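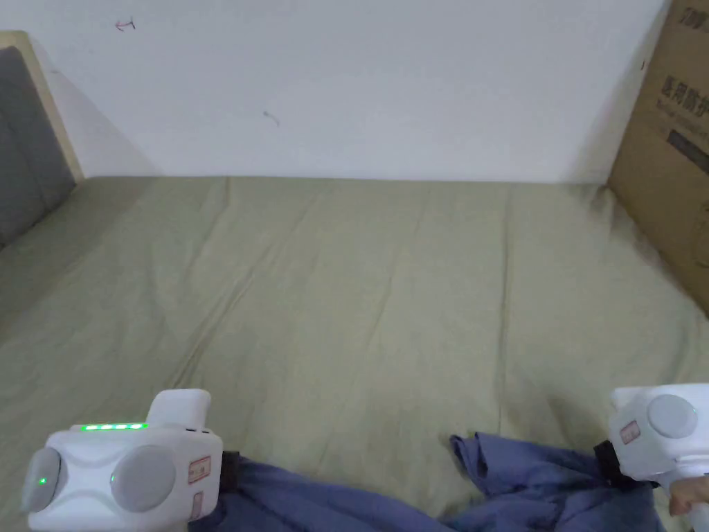
Figure 1. The bed in the test room with the green fitted sheet on, headboard at left.

Fitted Sheets and Surface Wrinkling: Project Report
Clifford Dufour, Textiles and Interiors, 19th April

1. Purpose
The project asked how a fitted sheet lies on a mattress once it has been put on by hand, and whether the thread count on the label makes any difference. I started collecting sheets in November and did the tests this spring.

2. Materials
Two cotton sheets were compared, a Flanura with a thread count of 200 and a Pirkon with a thread count of 280. Both were washed once before testing. The bed stands against a plain white wall, so the back edge is harder to reach than the front.

3. Method
Each sheet was put on starting at the headboard corners, then pulled toward the foot and smoothed once with the flat of the hand. Creases were graded by eye as slight, medium or heavy.

4. Results
The sheet in Figure 1 was graded slight. It has soft diagonal creases, mostly in the middle and toward the right, where a few longer folds fan out to the front. The back edge is in shadow and was hard to grade from photos — I went by touch there.

The Pirkon sheet got better grades overall, but the gap was small. Smoothing direction mattered more than I expected.

5. Problems
The Flanura elastic was looser after washing. I should have measured it before and after. A third sheet, from Trivmont, came in the wrong size and was left out.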